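Slow Hands Are Worth Watching

25/05/2021

I drove out to the open day at Clekico expecting to be sold something. The company has a unit on the Skerdale business park, between a tile warehouse and a place that repairs boat engines, and it had invited people from the laundry and clothing trades to come and see its robots handle shirts. I spent 11 years managing a hotel laundry before I started writing about the trade, and I have been to enough of these events to know how they usually go. There is a curtain and music, and then a machine does one thing very fast behind glass.

Clekico had no curtain. Visitors walked in past the coat hooks and were free to stand at the work cells for as long as they liked. I stood for most of the morning. I think more companies should do it this way, and I think the people who left early, complaining that it was slow, missed the point of going.

Start with the job itself. Putting a shirt on a hanger takes a trained person a few seconds, and that person could not tell you how it is done. You find the collar by feel, slip in one shoulder, tilt the hanger and let the other side fall. A shirt is never in the same shape twice. The hanger is stiff and the cloth is not, and the two have to meet in a small opening that closes up whenever you let go of it. Factories have had machines that weld and paint car bodies for decades. They have had far less luck with a crumpled shirt, and anyone who has worked a finishing line understands why.

The demonstration used two arms at a plain white table, with a rack at the back for finished work. It was ordinary stock, button-up shirts and thin hangers of the kind that come back from any dry cleaner. I was glad of that. At a trade show in January I watched a rival system from Gaillard handle a square of felt cut for the purpose, and I learned nothing from it that I could have taken back to a laundry. 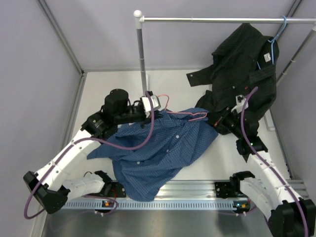 The staff kept a tally on a whiteboard near the door. It said 783 attempts since the cell was set up in its present form, and 510 of those had ended with a shirt properly on its hanger. You can do the division yourself. It is a poor rate for a laundry, where a worker who dropped one shirt in 3 would be moved to another job by lunch. Still, I have never before seen a robotics company write its failures on a board where customers could read them, and it changed how I listened to everything else I was told that day.

A man from a uniform rental firm stood next to me for two cycles and then said he had seen enough. His view was that a machine this slow had no business being shown to buyers. I understand him. He has a payroll to meet and a building full of overalls. But he had come to judge a purchase, and nothing was for sale. The engineer at our table said so twice. When someone asked for a price she said there wasn't one, and when someone asked for a date she said she would be guessing.

I would like more of that. My trade has been badly served by promises. The laundry I ran bought a sheet feeder on the strength of a polished video, and we had 2 people standing beside it for the rest of its life, straightening corners. The video had shown it working with new sheets. Ours had been washed a hundred times, and they had gone soft and crooked. If the seller had let me watch for a morning with a cart of my own linen, I would have saved the money.

There is a fair objection to all this. Openness can be a sales method too, and a company that shows you its mistakes may be asking you to trust it sooner than you should. I don't think a whiteboard proves anything by itself. I would want to see the same board next year, and I would want somebody other than Clekico to be holding the pen.

There is also the matter of jobs, which came up over coffee and was dropped quickly. Finishing work is hot and hard on the shoulders, and it pays badly. It is also steady work for people who need it. The crew at Brorkden, where I still visit, would have asked better questions than most of us did, and none of them had been invited. I told the engineer so before I left, and she wrote it down.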